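# The Long Way to a Diploma at Drostside

Commencement at Drostside College runs in two sessions, one in the morning and one at 4 p.m. The morning is for students who finished in the usual number of years. The afternoon belongs to the evening division, and it is the louder of the two. Children stand on chairs. People shout first names from the bleachers.

The evening division was set up for working adults in the valley between Veloso and Rellunero, where the cannery and the rail yard used to take most people straight out of high school. Many of those people are now in their forties with plenty of experience and no degree. Some had a year or two of credits at a college that has since closed or changed its name. Others had never filled out an application.

Classes meet from 6 to 9:30 at night. A student who takes two courses a term and goes through the summers can finish a bachelor's degree in a little over 5 years, starting from nothing. Few do it that fast. A sick parent or a new shift schedule means a term off, and a term off often becomes three. The college lets students return without reapplying as long as they have earned a credit in the past decade, a rule the faculty argued over for most of one winter.

This year's afternoon session gave out more than 90 degrees. Business administration was the largest group, followed by computer systems, early childhood education and a small set in history. The history students have a reputation for taking the longest. They also hold a reading group at the Veloso library that graduates keep attending after they have their diplomas.

Money decides a good deal of it. Tuition in the evening division is charged by the credit, with no extra fee for part-time status, and payment can be spread over the term. Some employers help. The hospital in Rellunero pays back the cost of any course passed with a C or better. The school district pays for education courses only, and aides who want to study anything else are on their own.

The Nudard Fund fills some of the gaps. It began with the sale of a family hardware store and gives small grants, usually for the last two terms, when students have often used up their aid. An applicant writes one page. There is no minimum grade average and no interview. Awards are announced in March, and the check goes to the student, who may spend it on books, car repairs or a babysitter.

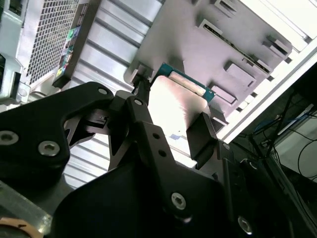
One graduate in computer systems said the grant paid for 4 new tires and that she would have missed most of her last spring without them. She drives in from the far side of Rellunero, 50 minutes each way when the road is clear. She did her reading at the kitchen table before her kids woke up, and she wrote her final paper in the parking lot of a swim meet. Asked what she would change about the program, she said the vending machines.

Her complaint is a common one. The main campus cafe closes at 5, and evening students come directly from work. For years the answer was a coffee urn in the hallway of the administration building, along with whatever the instructors brought in. The college now keeps the cafe open until 8 on class nights during the fall and spring. Summer students still pack their dinners.

Advising has been slower to improve. Daytime students can walk into an office between classes. Evening students had to call on their lunch breaks, and a number of them found out in their last term that they were a lab science short. Advisers now hold late hours twice a week, and each student gets a printed list of remaining requirements at registration. The lab science problem has mostly gone away — statistics is the new one.

There is no separate diploma for the evening division. The wording is the same, and so is the paper. The college considered a special seal some years ago and dropped the idea after students objected. They had taken the same courses, they wrote in a letter to the dean, and wanted the same document.

The afternoon ceremony follows its own customs, though. Graduates choose the person who hands them the diploma cover, and many pick a son or daughter. Anyone who has been enrolled for ten years or longer walks first. This time the line of ten-year graduates reached from the stage to the second row of seats, and the band had to start the march over.

Registration for the fall evening term opens in July. The office in Veloso will stay open until 7 on class nights, and old transcripts can be brought in without an appointment.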